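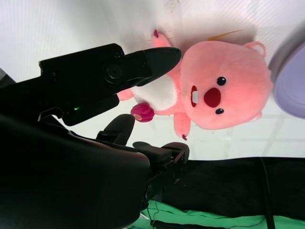
Kanokwan Suksawat writes: I followed your page on washing curtains and it went fine, so now I'd like the same for soft toys please. Mine came out of the machine with fur like an old doormat and a smell of pond. Do they have to be done by hand?

They don't have to be, but a doormat is what you usually get otherwise. I do ours by hand, in the washing-up bowl, along with whatever else has migrated out of the toy box. It takes an evening and the toy then sulks on the airer for two days.

Updated 27/05/2021 with the bit about noses.

What you need

A washing-up bowl
Mild liquid detergent, the sort sold for woollens
An old soft toothbrush (retire it properly afterwards)
Two light-coloured towels
A white flannel
A wide-toothed comb or a clean baby brush

Before any water

Read the label, if it hasn't been chewed off. If it says surface clean only, believe it. Anything with a battery box or a squeaker gets the flannel and no bath.

Go over the seams with your thumbs. A small hole will become a large one the moment the stuffing gets heavy, and then you are doing a different tutorial. Pull off stray threads, hair and crumbs while everything is dry.

Next, test the dark parts. Pink bodies are mostly well behaved, but a dark red nose or a magenta paw can run, and it will run towards the white tummy. Dampen a corner of the flannel, press it on the nose, count to thirty. If colour comes off on the flannel, skip the bowl and go straight to the section on spot cleaning.

The bath

Lukewarm water, one capful of detergent, and swish before the toy goes in. Push it under and squeeze gently. Don't wring it, and don't hold it by the ears, however much they invite it. Use the toothbrush on pale patches, in small circles, then change the water and squeeze until the suds give up. With our bowl that's three changes. The packet says one. The packet has never met our kitchen floor.

Roll the toy up in a towel and kneel on it. Unroll, swap towels, kneel again. Comb the pile while it's damp, always in the direction it wants to lie.

Spot cleaning

Foam only. Whisk a little detergent and water with a fork, lift the froth off with the toothbrush and dab. Wipe with the damp flannel and leave to dry. Go lightly by glossy eyes, which scratch, and round the mouth, where most of the jam is.

The rest of the set

Plastic mugs and plates go in after the toy has come out, with ordinary washing-up liquid. Run a cloth round the rings in the bottom of a plate, and under the rim. Toy vegetables depend on what they're made of, so wipe a bit that doesn't show first. Then put the lot out on a clear, wiped table and look it over before it all goes back in the box. 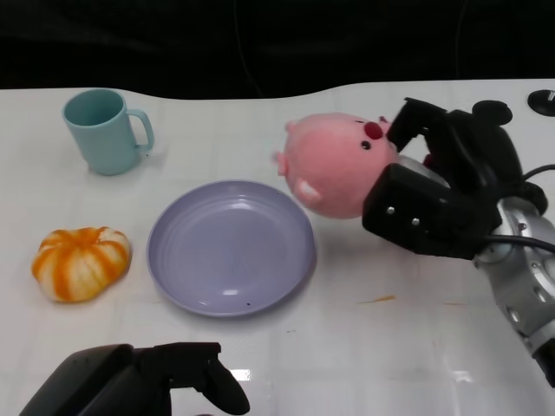 Teal mug, lavender plate and stripy pumpkin on the white table, pink plush held above it.

Drying

Flat on the airer, turned morning and night, away from the radiator. Squeeze the middle of the tummy before you declare it done. The outside will feel dry a full day before the inside does, and the pond smell Kanokwan mentions generally starts there. A hairdryer on cool is fine for the last of it.

Brush once more when dry. Check the seams again.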